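Spring fabric weekend: sign-up is open

22/01/2024

Sign-up opened this morning for the March fabric weekend at Fliseck Chapel. Two days again, same as last year. Banners, table runners, altar cloths, and for the first time a session on dyeing silk with plant colors.

Places go fast. Last spring the dye tables were full inside a week and people were still writing in to ask. So if you want silk, say so on the form. If you only want to sew, say that too, it helps with the room plan.

The main piece this year is the long Easter banner for the east wall. The old one has faded badly down the side nearest the window, and the gold thread is coming away at the hem. The new one will be made in panels, 128 of them, each stitched or painted by a different person and joined up afterwards. Theme is "living water." Blues and greens mostly, with white for the top row. No lettering this time please, the last one had so much text you couldnt read any of it from the back pews.

Panels can be done at home. Pick up a cut square from the chapel porch, bring it back finished by the first week of March. Leave a good seam allowance on all four sides. Last time a few came in painted right up to the edge and the joining team lost half a fish.

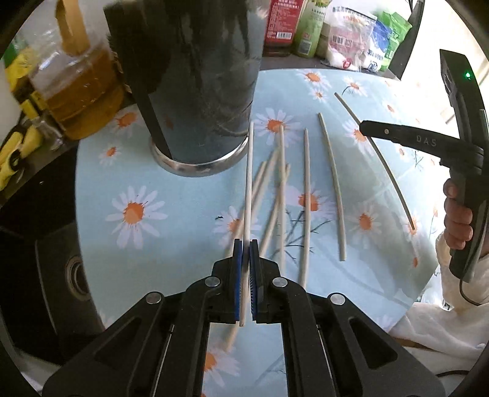
Thin wooden sticks on a daisy-print tablecloth.

Silk is coming from Vermeulen, who have given a fair price on the whole roll. Cotton backing still to be sorted. If anyone has plain white sheets in decent shape, no holes, washed, there is a box inside the side door. Dye pots and gloves are covered. Bring an apron and old shoes.

Cost is the same as before. Lunch both days included, soup and bread, tell us about alergies on the form. Children are welcome at the sewing tables with an adult but not in the dye room.

The weekend closes with a short service at which the finished panels will be laid out in order along the center aisle and prayed over before joining starts. Everyone who made one is asked to write a line on a card about what they had in mind, a verse or a picture or just the color. Cards go in a book that will stay by the door. The prayer group will read from it through Lent.

Parking: the Clornow lot across the road has agreed to let us use its lower level both days. Do not use the lane, the farm needs it clear. The hall seats 200 so there is plenty of room at the service for family and anyone who is just curious.

Also, the Flekico singers have said yes and will do the music at the close. Song list to follow.

Forms are in the porch and at the back of the hall. Paper only for now, the web form is not working. Will post again when it is fixed.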